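Posting notes on the Suline gripper kit from Zillesham. I paid for it myself, $618 plus shipping. Arm not included.

Setup took one evening. The finger bolts are standard, but the printed guide skips the wrist camera, so use the online version.

My main test is dishes. A shallow bowl with a smooth rim is harder than a mug because the fingers have so little to hold.

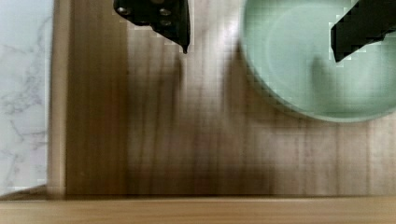 Does it need its own controller? It runs off the arm's existing controller, but you have to install the Suline driver first.

The driver is fine. The calibration tool is slow and asks you to start over if you close the window.

Drawers are the other thing I wanted to try. The arm has to reach down past the sides, so clearance matters more than grip force. 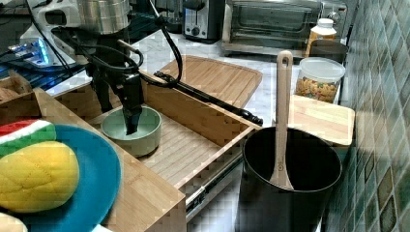
I'd also plan your cable routing before you mount anything. I redid mine in January and should have done it on day one.

Lorne Cormier asked about the Lavthorpe kit. It's $1395 and comes with softer fingertips. I haven't used it.

Spare Suline fingertips are $8 each. I ordered two sets.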